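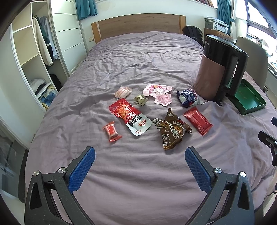 Chapter 2. The Small Purchase

Everyday Economics > Free Chapters > Consumer Choice
35 shares | 15 comments

Most economics textbooks open their chapter on consumer choice with a person deciding between guns and butter, or wine and cloth, or some other pair of goods that no living person has ever stood in a store comparing. We'll use snacks. You have bought one recently, you can probably remember what it cost, and there is a fair chance you can't say why you bought it. That puts you ahead of the wine and cloth people on two counts out of three.

A small purchase, for the rest of this chapter, means one where the price is low enough that thinking about it would cost more than getting it wrong. If you buy a bad refrigerator, you live with it for years and mention it at dinners. If you buy a bad rice cake, you eat half, make a face, and forget the name by evening. Companies know this. It is the reason refrigerators come with a page of numbers and rice cakes come with a picture.

2.1 What the price doesn't tell you

Let's borrow a corner store called Botha's, which sells single snacks from a rack beside the register. The store stocks a chili strip made by Brusto and a soft filled cake made by Kustero. Both cost 61 cents. A model student in a model classroom would now announce that the two goods are worth the same, and would be told to sit down.

What the matching prices tell us is only that the store thinks it can sell both at 61 cents. The shopper who loves chili might have paid a dollar for the strip. The shopper who hates it wouldn't carry it home for free. The gap between what you would have paid and what you did pay is called consumer surplus, and it is the closest this subject comes to a word for being pleased. You will meet it again in Chapter 5, where it becomes a triangle and stops being fun.

Now suppose a Botha's regular comes home with a mixed haul and tips it onto the bed: spicy strips, a pastry, a flower-shaped pink packet, a few twisted-up bits of candy. Ask why that mix and you'll hear "I felt like it." Economists write "I felt like it" as a utility function, which takes up more room on the page and has Greek letters in it. The information content is similar.

2.2 Why the second one is worse

The first chili strip is excellent. The second is good. By the fifth, the eater is mostly drinking water. This pattern has the grand name of diminishing marginal utility, and "marginal" just means "from one more." It explains why people buy mixed bags, why buffets don't go broke, and why your aunt's offer of another slice gets a different answer each time she makes it, even though it is the same cake and the same aunt.

It also explains the mixed haul. Someone with a fixed amount of pocket money does better, most days, by spreading it over several kinds of thing than by pouring all of it into the favorite. The rule, which you'll be asked to use at the end of the section, is to keep shifting money toward whatever gives you the most extra enjoyment per cent spent, and to stop when no shift would help. Real shoppers don't calculate this. They stand at the rack, pick something up, put it back, and pick it up again while a line forms behind them. Watch long enough and the results come out closer to the rule than you'd expect from the method.

There are exceptions. Collectors get happier with each addition, right up to the point where they need a larger apartment. Anyone who has opened a family-size bag of salted anything will also have doubts about the word "diminishing." We'll come to habit in 2.4.

2.3 The wrapper as part of the good

So far we have treated the snack as the thing you eat. The package has been standing politely in the background, and it is time to let it speak, because for many small purchases it does most of the selling. You can't taste a sealed candy. You can see a cartoon rabbit with a polka-dot bow, and you can form an opinion of the rabbit very quickly.

A purist will say the rabbit adds nothing. The candy would be equally sweet in plain paper. But the buyer isn't choosing between candies in a laboratory; the buyer is seven, or tired, or buying a present for somebody who is seven or tired. If the rabbit makes the gift more welcome, then the rabbit is part of what was bought, and the few extra cents it cost were spent on something. Whether they were spent well is a question for the buyer and, in the case of the seven-year-old, for whoever is holding the wallet.

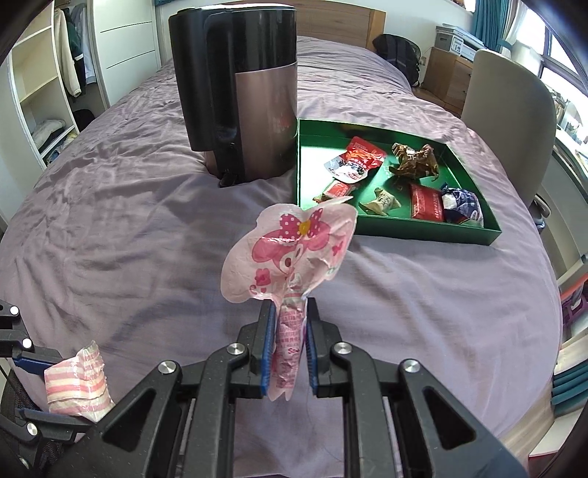
Khanyisile Lekota, who read this section in draft, objected that we had let the wrapper off too easily. Her note in the margin ran: "You count what the rabbit adds for the person who buys it. Who pays for the wrapper after that? In Nisville it's the town, and the town never got to like the rabbit." She also pointed out that a small piece of candy can need nearly as much handling at the dump as a larger one, and asked us to stop calling the package polite.

Both points are fair, and the second has been left in as a warning to authors. The first is the subject of Chapter 7, on costs that land on people who weren't in the store. Keep it in mind while you work through the next two sections, where we will go on behaving as if the buyer and the seller were alone in the world.

Before you go on

Write down the last small thing you bought, the most you would have paid for it, and what you paid. If the third number is bigger than the second, keep the receipt. We'll need it in 2.5.

Next: 2.4 Habit, or Why the Bag Is Empty

Page updated 17/08/2024 | Contact the editors | Report an error | Back to top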